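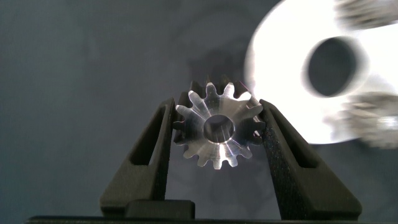

Setting the Date on a Clasier Watch
Issued by the Bultell Service Department

These instructions apply to Clasier watches with a screw-down crown and a date window. Owners of the Steiner model should consult the separate leaflet.

1. Check the time shown. The date must not be changed between 9 in the evening and 3 in the morning, as this may damage the calendar.
2. Unscrew the crown anti-clockwise until it springs free.
3. Pull the crown out to the first position and turn it slowly until yesterday's date appears.
4. Pull the crown to the second position and move the hands forward past midnight to today's date, then set the correct time.
5. Press the crown in and screw it down fully.

The date should be corrected at the end of any month with fewer than 31 days. Service enquiries may be addressed to Anum Ghumman.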